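Likudetti: read me first

Hello! If you've landed in this folder you are probably after the tabletop sessions, so I'll start there and get to the boring bits further down. I'm Divina Galang, I look after Likudetti, and I wrote all of this on a Thursday afternoon with a pot of tea going cold next to me, so please forgive the wandering.

What's in it

Likudetti is a collection of small tidying and sorting jobs done on a table top. Picking things up, putting them down somewhere else, lining them up, clearing them away. There are 782 sessions in the current release and 3296 single moves inside them (one move is one thing going from one spot to another, and a fumble followed by a second go at the same thing still counts as one). I went back and forth over that rule for ages and I'm still not sure I like it, but it's the rule.

The things are all small and ordinary: balls, blocks, bottle tops, pegs, the sort of stuff that lives at the bottom of a toy box. I bought most of them in one go in November and topped up when bits went missing. A lot of bits went missing. If you spot a session where the list says there's a peg and you can't find it anywhere, it was probably on the floor!

How the folders are laid out

Each session has its own folder, and inside you'll find the recording, a short text file called things.txt and a second one called notes.txt. The first lists what was on the table at the start, one thing per line, colour before name (orange ball, blue peg and so on). The second is whatever I felt like writing at the time. Some of the notes are long and some just say "fine". I did try to be consistent, but by the end of a long morning "fine" was all I had in me.

Folder names beginning with S were recorded in the Sandeck room and those beginning with T in the Talavera room. The Sandeck table is the bigger of the two and it's my favourite, there's space to spread things right out. Talavera is narrower and the light changes a lot after four o'clock, so expect long shadows in the late ones.

Known problems

Round things roll. I know, I know. But it does matter for anyone working with these, because a ball that starts in one place in things.txt may have wandered off before the first move. I've marked 72 sessions with the word "rolled" in the notes, and I've left them in on purpose as I think they're some of the nicest ones to work with.

Red and orange get mixed up in the early lists. That was me, typing too fast. I've been through the S folders and put them right, and the T folders are still waiting. If you find one, send me the folder name and I'll fix it in the next release.

Anything near the edge of the table tends to be nudged inwards first and picked up afterwards. I've counted the nudge as part of the same move. In version 1 it was counted separately, so please don't compare move totals between 1 and 2, they won't match and you'll only get cross.

Using it

You're welcome to use Likudetti for teaching, research or just having a poke about. Please don't repost the whole thing elsewhere, link to this page so that people get the corrected lists. The little Jutel script in the tools folder will gather all the things.txt files into a single table for you, which saves a lot of opening and closing. It trips over blank lines, so take those out first.

Changes in version 2

New rule for nudges, as above. Colours corrected in the S folders. Spelling of "skittle" fixed throughout (I had four versions of it, somehow). Two sessions with empty notes now have proper ones.

Questions and grumbles can go to me through the contact form, and I normally reply within the week.

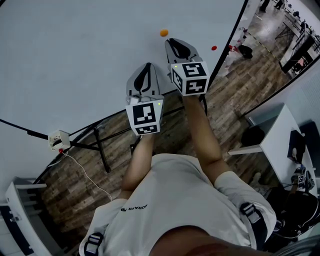 Next on my list is finishing the T folders, and after that I'd love to add some sessions with softer things like socks and sponges. If you've got a view on which would be more useful to you, put it in the contact form too and I'll do that one first.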